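Looking After Handles
by Nurhan Duman

When a pan or a screwdriver gets old, we say that the whole thing is old. In my kitchen it is most often only the handle. The steel is still good, the wood has dried out or the screw has gone loose, and then we stop to use it and buy another one. I learned to repair handles from my uncle in Kurtuluş, who had a very small workshop and a very big patience. These are the things I still do in his way.

Wooden handles

Wash them by hand, quickly, and dry them with a towel at once. Do not leave a wooden spoon or a knife standing in the sink. If the wood feels rough like a cat's tongue, it has lost its oil.

Let the handle dry for one full night. Sand it with 400 paper, always along the grain, until it is smooth under the thumb. For a knife I put some tape around the blade before I begin, two or three turns. Wipe the dust off with a cloth that is only a little damp and wait again until the wood is dry.

Then the oil. I use food-safe mineral oil for everything that touches food, and boiled linseed oil for garden and workshop tools only. Put on a thin coat with your fingers, wait 20 minutes, and wipe away what the wood did not drink. The next evening do it again. A neglected handle can take four coats. Cloths with linseed oil on them can catch fire by themselves, so hang them flat outdoors until they are stiff, and do not make a ball of them in the trash.

Loose handles on pots and pans

Most pan handles are held by one screw, and it is often hidden at the far end, inside the hole for hanging. Try it with a long screwdriver before you decide anything. A quarter turn can be enough. If the screw turns and turns without holding, take it out and carry it to the hardware store in your pocket, so you can find one with the same thread and a little more length.

For lid knobs I put a small metal washer under the screw head. Plastic washers become soft from the steam.

If the handle is riveted and it moves, please stop to use this pan for soup or hot oil. I have tried to hit the rivets tight again with a hammer, and it holds for maybe one month.

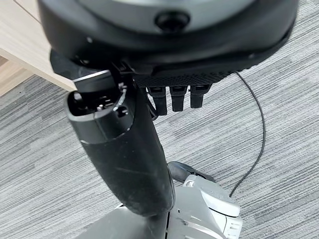
Start with the handle.

Sticky plastic and rubber grips

The soft coating on some tools becomes sticky after years in a drawer. Soap does not help with it. Put rubbing alcohol on a rag and rub, changing to a clean part of the rag often. It will come off black and ugly on the rag, and you will think you are ruining the tool, but under it there is usually hard plastic which feels quite nice. Wear gloves, open the window, and keep the alcohol away from the stove.

My neighbor Noreen Hanrahan uses a paste of baking soda and water, and her garden shears look as good as mine. It takes longer, she says, but it smells of nothing.

Hammers and axes

A hammer head that moves is dangerous, also if it moves only a little. Some people put the hammer in a bucket of water so the wood swells. It does swell, and when it dries it is looser than before. Better to drive in a new steel wedge, or to change the handle. When you buy the new one, look at the end of it: the grain lines should run in the same direction as the head, not across. I looked through a whole barrel of them at the store once and came home with two.

Drawer and cabinet pulls

These get greasy near the stove -- you feel it before you see it. I mix 300 ml of warm water with one spoon of dish soap, and I go over them with an old toothbrush in December, before the guests. When a pull has come loose because the hole in the wood is too large, take out the screw, push in two wooden toothpicks with a drop of wood glue, break them off level, and let it dry. Then put the screw back. My friend Ayten Yalçınkaya does it with matchsticks (she cuts off the heads first).

What I keep in the box

400 paper, mineral oil in a small bottle, washers, a few steel wedges, toothpicks, wood glue, rubbing alcohol, one long screwdriver and one short. All of it fits in a cookie tin. The linseed oil stands separately, on the high shelf with the paint.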